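To: Stetum Building Trades list
Date: Aug 7, 2025
Subject: Re: Repainting of stairwells, Osero block

Members are asked to read the reply below together with the original inquiry, which is quoted in part.

> Our firm has been asked to repaint 23 stairwells at the Osero block. The existing gloss is sound in most places but chalks badly near the entrances. The managing agent would like one coat only. Is this acceptable under the Drisum schedule, and who is responsible for washing down?

The Drisum schedule does not permit a single coat over chalking gloss. Surfaces in that condition must be washed, rinsed, allowed to dry, and abraded before an undercoat is applied. Washing down belongs to the painting contractor unless the written order states otherwise. The June revision did not alter this clause.
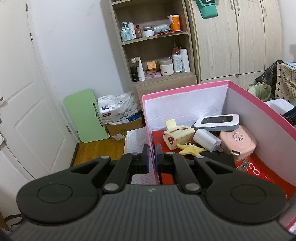
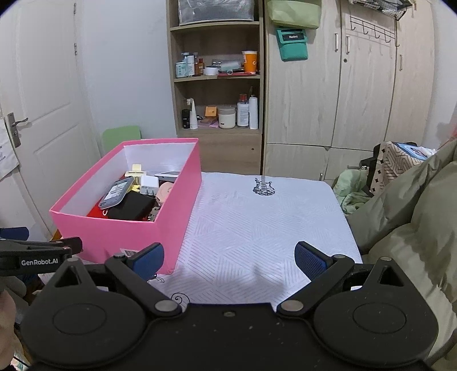

Color approval should be obtained in writing before any material is ordered. The agent at Osero has asked for a pale pink on the entrance doors, and the word "pink" alone will not be enough on the order form. The open box in both photographs is pink on the outside and much paler within, and two readers could fairly take either shade from such a description. A brushed sample measuring at least 60 square inches should be left on each type of surface, labeled with the product code, and viewed by the agent in daylight and under the stairwell lighting.

With regard to quantities, the Macapagal depot will hold undercoat for member firms against a signed order. Orders above 138 gallons require prior notice to the depot. The deposit is $2,000 per order and is credited to the final invoice.

> We would also like to know whether handrails may be priced separately.

Handrails may be priced separately, provided that they appear as their own line in the estimate. Firms should state whether brackets and end caps are included.

Further questions on the schedule may be sent to this list. Questions on deliveries should go directly to the depot.

Technical Desk
Stetum Building Trades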